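Sondthorpe Founder Interviews: data card

What you get: 466 transcripts of published interviews with people who describe themselves as successful entrepreneurs, plus a table of the advice they gave. Compiled by Irfan Tarigan.

Please don't treat this as evidence of what makes a business work. It records what people say made theirs work, usually while they had a course to sell. I left out anyone who had closed a firm and never opened another, as they are hardly ever interviewed. That hole is bigger than the file.

Fields: speaker_id, trade, year_started, question, answer, advice_tag. Turnover is as claimed. I asked 155 speakers for accounts and got 5 sets, two of them unreadable.

Tags were done by hand. "Mindset" covers far too much and I would not build a chart on it. Answers over 2,000 words are split, sometimes badly. The Rirkmont batch has the same answer about morning routines under several speakers, and I have kept it that way.

Licence: free to reuse with credit. Corrections welcome, success stories less so.

Related items
- Zollilley coaching price list
- Lubis small traders survey
- Sondthorpe tag guide, January 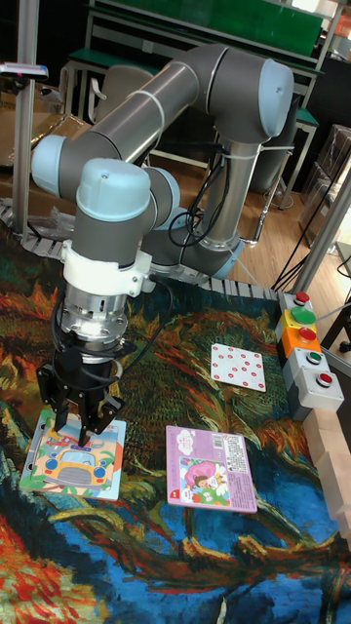
Faizal Siregar: I'd drop the turnover column altogether. If you only have three sets of accounts you can read, people will still average the rest and quote it.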